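Nuser Two-Finger Gripper Kit, Bench Version | Trulby Parts

Home > Kits > Grippers > Bench builds

Nuser Two-Finger Gripper Kit

In stock. Usually packed the next working day. Collection from the Gough counter by arrangement.

The Nuser kit is a two-finger gripper for small arms built at home or in a shared workshop. It comes as parts and you put it together yourself. Most people get it done in an evening if the arm is already running. You will need a small crosshead screwdriver, a set of hex keys and a supply for the servo.

We designed it for soft and awkward items first. Hard blocks are easy to pick up and most cheap grippers manage them. Cloth is another matter, as it folds away from the fingers or goes in double, and the fingers need to close evenly without snatching. 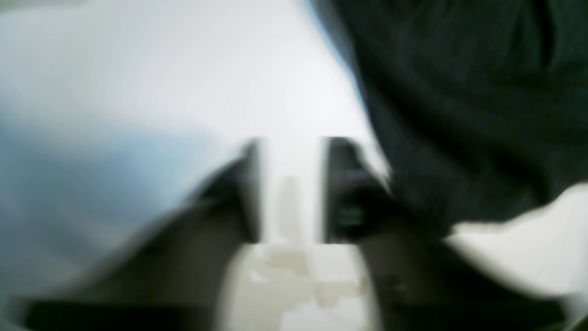
Closing speed is set in the control board, in steps from 0 to 2000. The board leaves us set to 1000, a fair place to start for clothing and tea towels. Go lower for thin fabric. Above that setting the fingers arrive fast enough to push a light garment away before they have hold of it.

What is in the bag

Finger set, left and right
Palm block
Side rails
Servo with horn and fixing screws
Control board
Wrist camera bracket
Lead, 50 cm
Bag of screws, with 2 spares of each size
Printed build sheet

Not in the bag: arm, power supply, camera. The bracket takes the Drilham small board camera and others with the same hole spacing. Check the drawing on the Downloads tab before you order if yours is a different make.

Fitting

Fit the servo to the palm block before anything else goes on. The horn has to be at its middle position when you push it on to the spline, so power the servo and centre it first, then switch off. If the horn is a tooth out the fingers will close to one side.

The rails go on next, finger tight, then the fingers. Open and close the pair by hand and look at where they meet. When the faces line up, tighten the rail screws a little at a time, going from side to side. A drop of weak threadlock on the finger screws is worth having. Leave it off anything that goes into plastic.

The camera bracket goes on last. Set the angle so that both fingertips show in the picture when the gripper is open, and plug the camera lead in before you clamp the bracket down. There isn't room for it afterwards.
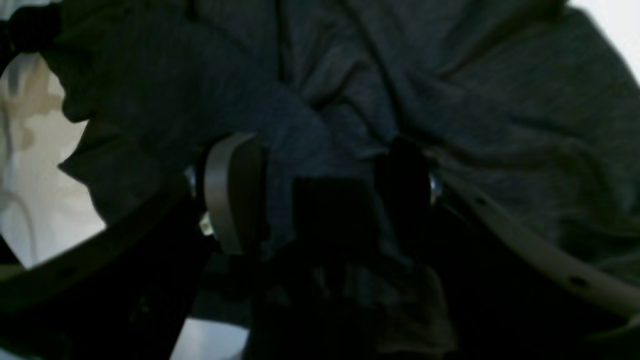 Dark cloth needs more light than you might expect. A desk lamp off to one side brings up the folds and is better than one straight overhead. If you are recording runs to train from, fix the lamp in one place and leave it there, and lock the camera exposure if your software allows it.

Slow the arm down while the camera is recording. A quick wrist turn indoors will blur most small cameras, and those stretches are not much use later.

Specification

Fingers: two, facing, driven by one servo
Lift: up to 2 kg on a rigid item, less on cloth
Speed setting: 0 to 2000
Connection: serial, three-pin
Mounting: four-hole wrist plate

Spares

Finger sets, rails and servos are sold separately under Nuser Spares. Finger sets from the earlier kit fit this one, but the earlier rails are shorter and will not.

Returns

Unbuilt kits can be returned in the original bag. We can't take back a servo once the horn has been screwed on, unless it is faulty. For faults, send a note of the board setting and the supply voltage with your order number.

Related: Drilham board camera, Trulby clamp base, spare leads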